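Violeta Sosa
Dec 19, 2021

right. thread on moving house with a sourdough starter, three hens and no working boiler. been meaning to write this since July. grab a tea

1/ we left the Stonach flat because the rent went up by 38 a month and then up again. no drama, just did the sums on the back of an envelope and felt a bit sick

2/ found a place in Flomerholm. end of terrace, damp in the back bedroom, garden like a hayfield. survey said "dated". survey was being kind

3/ things I'd tell anyone buying an old house. go and look when it's raining. run every tap. ask who cleans the gutters and when they last did it. ours had a small tree in them

4/ removal quote number one: 3,806. I laughed out loud on the phone, poor man. quote number two was 881 and they turned up early and nothing got broken except a lamp I hated anyway

5/ pack the kettle last. everyone says it. I packed it first. we had squash in a jug for two days

6/ hens travelled in the back of my cousin Vicente's car with the seats down. he says it still smells. Vicente Gaete if you're reading this I have said sorry

7/ boiler. so. the seller's form said "serviced regularly". engineer took the cover off and went quiet for a long time. new one fitted in nine days, we washed at the leisure centre like students

8/ do NOT book the boiler and the floor sander for the same week. the dust gets in everything. still finding it in the cutlery tray

9/ neighbours. went round with biscuits on day three, met the whole row. Dera at the far end has lived there since before the road was tarmac and knows where every drain goes. worth more than the survey tbh

10/ kitchen was the one room we did properly. photos

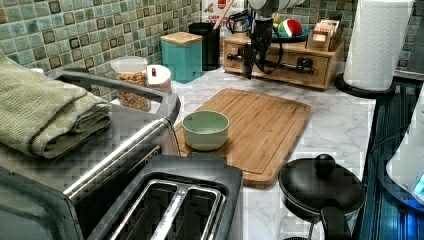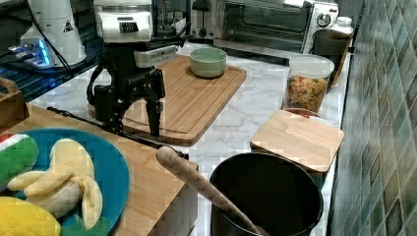
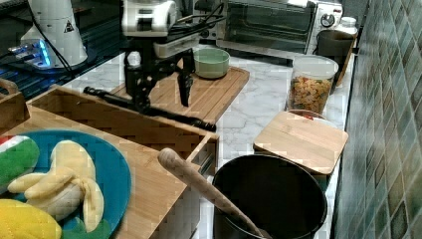
11/ money went on the boiler first and the kitchen got whatever was left, so choosing was quick. had a limit, stuck to it, mostly. the one bit I was fussy about was the tiles, those little squares in teal and seafoam with the dark olive-brown ones mixed in, first pic. wanted plain white for months and changed my mind in the shop with the tiler waiting on the phone. no regrets so far

12/ get the tiler to show you a job he's finished, in person. Zapata's lot took me to see a bathroom two streets away and the lady made us coffee. booked them on the spot

13/ order extra tiles. whatever they tell you, add a box. you will drop some. I dropped some

14/ grout takes longer than you think to dry and then you have to seal it and then you have to keep people off it. put a note up. put up two notes

15/ back bedroom damp was the gutter tree after all. 100 quid to clear and fix the bracket, and the guy with the damp-proofing van had wanted to inject the entire wall. get a second opinion!! get a third

16/ starter update as people keep asking. it sulked for a fortnight, went grey on top, smelled of nail varnish. fed it rye twice a day by the boiler cupbord and it came back. bread on the Sunday loaf level again, nearly

17/ hens update. one went off lay completley, the other two didn't notice they'd moved. they've had the hayfield down to mud in one corner so that's the vegetable bed sorted

18/ change of address list, the stuff I forgot: the vet, the library, the pension from a job I had at nineteen, the optician. TV licence found us by itself obviously

19/ redirect your post for the full year. the cheap option is three months and mine ran out the week the car tax reminder went to Stonach. new tenant was lovely about it and stuck everything in one big envelope

20/ what's left: stairs carpet, the bathroom window that won't shut, a door that opens onto another door, loft. haven't been in the loft. Vicente went up and came down and said "it's fine" in a voice

21/ somebody asked would I do it again. yes but not in the same year as a new job. and I'd measure the sofa. it came in through the front window with the frame out, half the street watching

22/ if you're moving in the new year and want the name of the cheap removals people drop me a message, won't put it on here as they're only two blokes and a van and they're booked up till spring as it is

23/ going to see about the window now, it's freezing in there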